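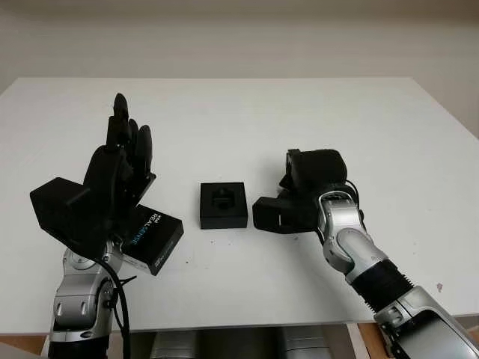
3.2 The bench and the two arms

I do all of this in a shared workshop in Sarngate, on a white table pushed up against a plain wall, and I want to say a bit about that setup before I get to the numbers, as it shaped the whole build more than I'd like to admit. The project is called Plirnotow. It started as a spare-time thing in August and it kept growing (my evenings did the opposite).

Figure 2. The Plirnotow bench, seen from between the two arms. Left: the multi-fingered hand, with a RealSense depth camera at the wrist. Right: the gripper. The black block sits on the table between them.

The two arms don't carry the same tool, and that was a choice. I wanted a hand with fingers on one side, for steadying and turning things, and a simpler gripper on the other for the plain business of picking up and putting down. Everybody who comes by the workshop asks why I didn't just buy two hands! Money is part of it, but I also wanted to find out how far a mismatched pair could get on one controller. That controller is Vaher, my own code, and it treats each arm as a separate machine with a shared clock. It's ugly in places and I'm still fond of it.

The block in Figure 2 is the test piece. It's low and square with an opening in the top, and I call it Granico, after the folder it was saved in. Each trial begins with the block near the middle of the table and a gap on both sides, so neither arm gets a head start. I park the hand upright before every run – fingers toward the wall – which makes the logs a lot easier to line up afterward.

Cables gave me more trouble than the code did. The one on the left arm hangs in a loop, and I kept shortening it until the wrist couldn't finish its turn, then let it out again. I settled on too long over too short. A loose loop can snag, sure, but a tight one pulls the camera off its angle and then the calibration has to be done over, which eats 16 minutes every time.

I ran 1331 trials on this bench, in blocks of 70 with the last one left short, and recalibrated the camera after every block. I threw out 10 trials in which I'd bumped the table with my hip. They're still in the raw logs, marked as dropped, and Section 4 leaves them out of every count.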